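Hörspiel auf der Bühne: Anmerkungen zur Wiederaufnahme im Januar

Mit der Wiederaufnahme der Produktion »Das Haus am Pegel« kehrt das Ensemble der Bühne Cestier zu einer Form zurück, die im regionalen Spielplan lange nicht vertreten war. Das Stück wird als öffentliche Hörspielaufnahme gegeben. Die Mitwirkenden stehen mit dem Textbuch am Mikrofon, die Geräusche entstehen vor den Augen des Publikums, und die Musik wird live gespielt. Ich habe die Vorbereitung über mehrere Wochen begleiten dürfen und halte an dieser Stelle einige Beobachtungen fest.

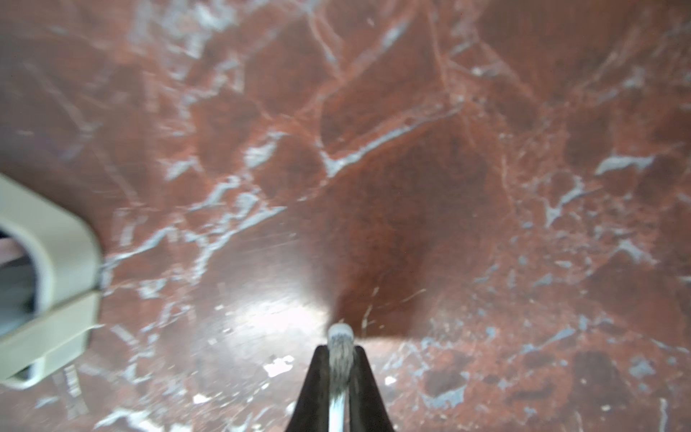
Zur Vorlage

Der Text geht auf eine Erzählung zurück, die in der Hafenstadt Bradport spielt. Eine Pegelwärterin empfängt nachts Meldungen von einer Station, die seit Jahren geschlossen ist. Die Bearbeitung von Kyrylo Moroz verzichtet auf den Erzähler der Buchfassung und verteilt dessen Passagen auf vier Stimmen. Diese Entscheidung war im Vorfeld umstritten. Nach meinem Eindruck gewinnt der erste Teil dadurch erheblich an Spannung, während der Schluss an Übersichtlichkeit einbüßt. Wer die Erzählung nicht kennt, sollte das Programmheft vor Beginn zur Hand nehmen. 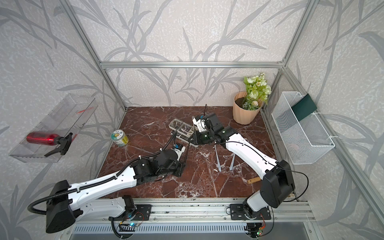
Zur musikalischen Einrichtung

Die Komponistin Sointu Vainio hat für die Produktion eine knappe Partitur für Klarinette, Kontrabass und Harmonium geschrieben. Die Zwischenspiele dauern selten länger als eine Minute. Besonders hervorzuheben ist das wiederkehrende Motiv der Station Uder, das im ersten Akt vollständig erklingt und danach nur noch in Bruchstücken zu hören ist. In der Hauptprobe war das Harmonium gegenüber den Sprechstimmen deutlich zu laut. Die Leitung hat zugesagt, die Aufstellung bis zur ersten Vorstellung zu überprüfen.

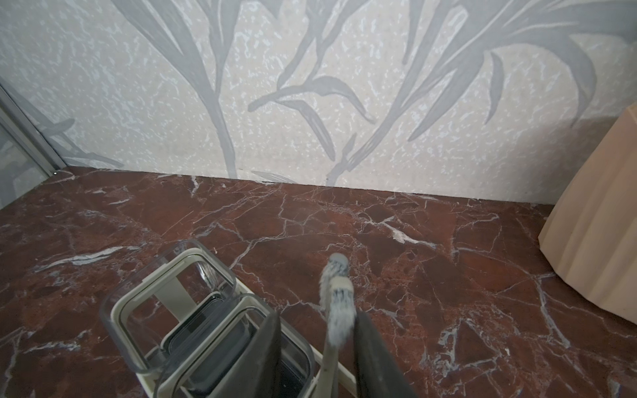
Zum Saal und zu den Karten

Gespielt wird wiederum im Devadiga-Saal, der über 343 Plätze verfügt. Die Akustik des Hauses kommt dem gesprochenen Wort entgegen, sofern man nicht unmittelbar unter der Empore sitzt. Im vergangenen Spieljahr haben rund 4.000 Besucherinnen und Besucher die Hörspielreihe gesehen. Karten sind an der Abendkasse und im Vorverkauf erhältlich, der Einlass beginnt um 19 Uhr. Nach Beginn der Aufnahme ist ein Nacheinlass erst in der Pause möglich.
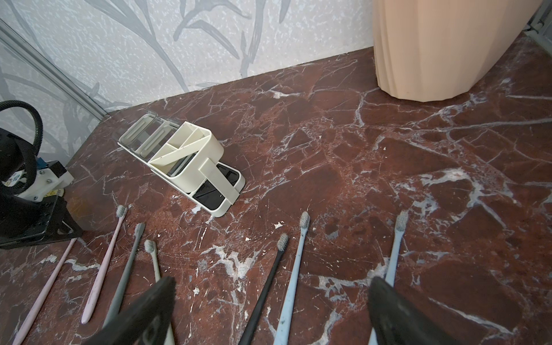
Hinzuweisen ist ferner auf das Gespräch im Anschluss an die zweite Vorstellung, in dem Herr Moroz seine Bearbeitung erläutern wird. Dabei soll auch die Frage zur Sprache kommen, weshalb der Brief der Wärterin gestrichen wurde. Ich bedauere diese Streichung, denn der Brief gehört zu den stärksten Seiten der Vorlage. Eine ausführliche Besprechung des Abends folgt an dieser Stelle, sobald ich auch die zweite Besetzung gehört habe.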